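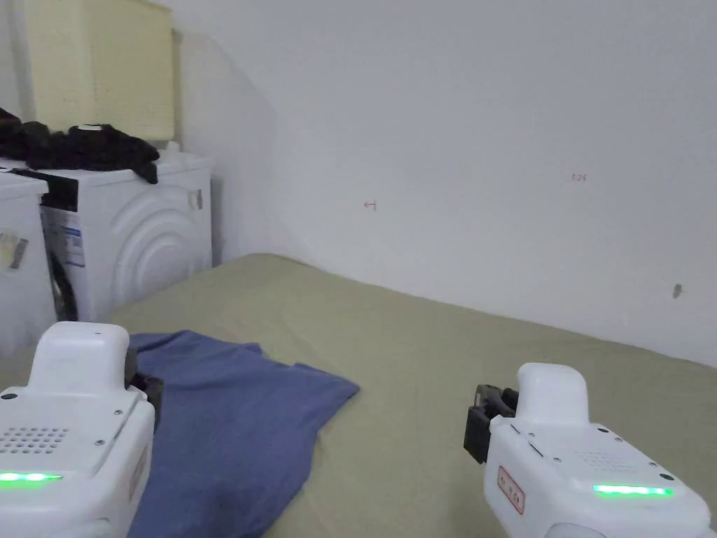
Vol. 2, No. 2

WORK AT HAND: THE LAUNDRY RULES
A gallery page on good practice for hand-held grippers in homes

Pleltbridge has published its house rules for people who collect manipulation data in real homes, and Tidutel has adopted them almost word for word. We've read the lot, Clause 805 included (the numbering starts at 801, for no reason given in the text). Some of it is sensible. A fair bit of it reads like it was drafted in a boardroom with a clean table and good lighting, by people who send their shirts out.

Our picture shows a pair of hand-held grippers over an olive-green sheet, with a crumpled blue cloth between them and a washing machine against the wall. Most of what the rules try to govern can be argued over with that in front of you.

The cloth
The code asks that every garment start in a "natural state of disorder". Fine words. The blue one, a T-shirt or something close to it, lies mostly flattened with plenty of folds still in it. Does it qualify? Two reasonable checkers could disagree, and the code offers no way of settling it. Baltska, which runs its own scheme, at least tells collectors to drop each piece from shoulder height and leave it be. You can quarrel with shoulder height, but you can do it the same way twice.

The sheet
Clause 802 wants a plain surface that contrasts with the garment. Blue on olive green passes, I'd have thought, although the clause gives no test for contrast and no example of a failure. It also says the surface must be "firm and level". Anyone who has folded the washing at home knows where it gets done, and it's on the bed. If the standard is meant for homes, it should say what happens on a mattress. If it's meant for benches, the title wants changing.

The lights
Each gripper has a green strip glowing across its housing. The rules say the status light must be visible throughout a session, and they leave the meaning of the colours to the manufacturer. That's a rule about having a light. A collector who moves from one make of gripper to another gets no help from it, and a supervisor reading the session log gets less. A short shared table of colours would take an afternoon to write. I suspect the hard part is getting the manufacturers to agree to it, and I suspect everyone on the drafting side knows that.

The jaws
Black fingers, angled, with plastic and metal parts visible on the right-hand one. Clause 803 requires a "visual inspection of contact surfaces" before each session. It doesn't say what the inspector is looking for. Worn pads? Lint? A bent finger? We asked Pleltbridge and were told that competent users would know. Maybe they would. Competent users are also the people least in need of a written rule, so I'm not sure who that clause is for.

The housings
There's a screw or two to think about, too. Small ones are set all over the white casings, and under the code any loose fastener ends the session on the spot. I have no complaint with that one. It's short, it's clear, and a new starter could follow it on the first morning. More of those, please.

The background
On top of the appliances there's a heap of black clothing and a pale yellow laundry basket. Clause 804 says that "personal effects not involved in the task should be removed or covered where practicable". I count three escape hatches in that sentence: should, or, and where practicable. Is a pile of clothes a personal effect? Is a washing basket? If the answer's yes, then somebody has to clear half a household before a sock gets folded, and the data ends up showing rooms that don't look like rooms. If the answer's no, the clause ought to say what it's worried about. Letters, screens, prescriptions and family photos would be my list. It would fit on one line.

Stickers get no mention at all. Appliances are covered in them, often with model and serial details, and so are the grippers themselves. Tidutel's version adds a footnote telling collectors to "be mindful of labels". I've no idea how you audit mindfulness.

The wall
White and largely bare, with a few small marks, a little red arrow-like one among them. The rules are silent on walls, and I'd leave them that way. There's a temptation in this line of work to standardize whatever happens to be nearby, and Baltska fell into it last year with a paragraph on skirting boards. It was withdrawn in April.

Clause 805
Now the famous one. It caps a collector at 200 garments in a shift, and it's the clause the press release made a fuss over. I was ready to like it. Holding a gripper in each hand over a low surface is tiring on the wrists and worse on the back, and a limit is overdue. But a cap on garments is a cap on output. It says nothing of how long the grippers are held up, how low the bed is, or whether a break falls anywhere in the middle. A fast collector can hit the number before lunch with no rest at all and be in full compliance. A slow one, with fitted sheets to do, may be at it until the evening and never come near it.

Pleltbridge says the number came from "operational experience". We asked to see the experience and haven't had a reply. Tidutel kept the figure and changed "garments" to "items", so a pair of socks may now be one or two depending on who's filling in the form.

What we'd keep
The fastener rule, certainly. The line about stopping when a second person enters the room, which is sound practice and easy to follow. The paper checklist as well, old-fashioned as it is, since it works with the wifi down.

What we'd send back
Anything with "where practicable" in it. The contrast clause, until somebody writes a test. The shift cap, which needs to be in minutes, with the height of the work surface written beside it.

Pickering is due to put out a third version before winter, reportedly longer than the other two. We'll run it past the same bed and the same pile of laundry when it arrives. Readers who've had to work under any of these codes are welcome to write in, and cranky letters will be read first.

Next gallery: cutlery drawers.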